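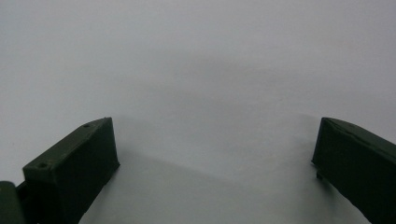 4. Clearing and Wiping the Work Surface

Clear the surface before the first use and again whenever you change tasks. The Balora top is pale and has no pattern, so crumbs, pencil marks and dried spills show up easily in side light.

You will need:
2 soft cotton cloths
Mild dish soap
700 ml of lukewarm water

4.1 Take everything off the top, including mats and trays. Lift items - do not drag them.

4.2 Brush dry dust toward the nearest edge and catch it in your hand or a pan.

4.3 Add 4 drops of soap to the water. Dip the first cloth and wring it out well.

4.4 Wipe in straight, overlapping strokes from the back edge to the front. Rinse the cloth when it looks gray.

4.5 Dry the top with the second cloth. Go over the corners twice.

4.6 Look across the surface at a low angle with a lamp on. Repeat step 4.4 on any streaks.

Note: Ink and marker may need a second pass. Lay the damp cloth over the mark for two minutes, then wipe. If a faint line remains, order the Ntuli stain pad, part 415.

Caution: Do not use scouring powder, steel wool or bleach. They dull the finish, and a dull patch cannot be polished out.

Caution: Keep water away from the seam at the wall side. Wipe up any puddle right away.

4.7 Leave the top bare until it is fully dry, then put the mats and trays back. For fitting the Grukus edge strip, go to Section 5.

Dreredthorpe set-up guide, revised 26/01/2025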